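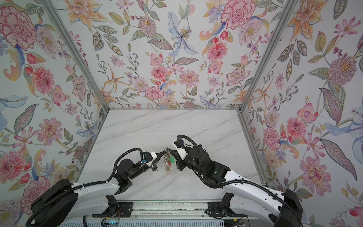

4. Puesta en marcha del deshumidificador Dromell

4.1 Coloque el aparato sobre un suelo firme, a dos palmos de la pared. El manual anterior decía «cerca de la pared» y hubo interpretaciones muy creativas.

4.2 Encaje el depósito hasta oír un clic. Si oye dos, sáquelo y vuelva a empezar.

4.3 Pulse el botón de encendido una sola vez. El Dromell tarda lo suyo en arrancar – insistir con el dedo no lo anima.
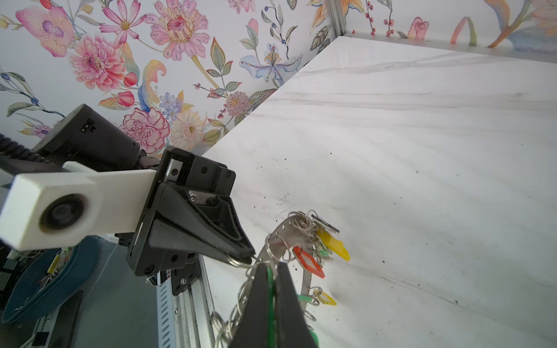 4.4 Elija la humedad deseada con la rueda lateral. Para un sótano, empiece por la posición 2 y déjela ahí un día entero, por mucho que le tiente la máxima.

Nota: durante la primera hora el ventilador suena como una tetera ofendida. Se le pasa.

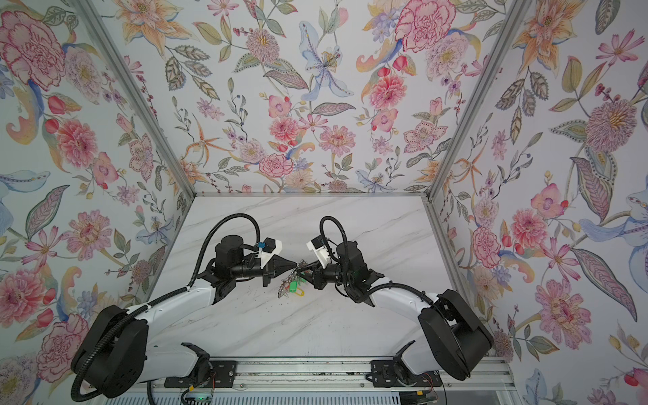
Rakdale – Servicio de Atención Técnica

4.5 Vacíe el depósito cuando se encienda el piloto rojo. El agua no sirve para beber, ni para el café, ni para la pecera.

4.6 Lave el filtro cada 1.000 horas de uso y cámbielo a las 2.000. El recambio es la pieza 279.

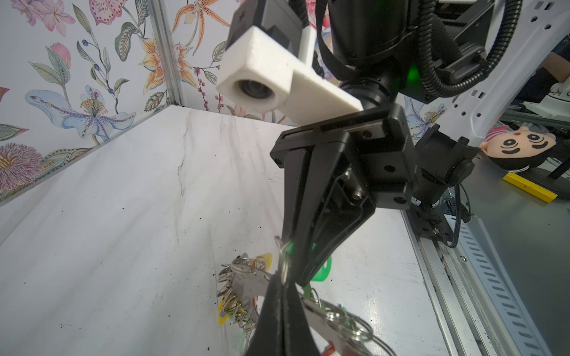

4.7 Deje secar el filtro a la sombra antes de montarlo. El horno no es la sombra.

Precaución: desenchufe siempre el aparato antes de abrir la tapa trasera.

Si el piloto parpadea después de vaciar el depósito, repita el paso 4.2. Si sigue igual, escriba a Dionysis Pappas, de recambios, e indique el número de serie completo.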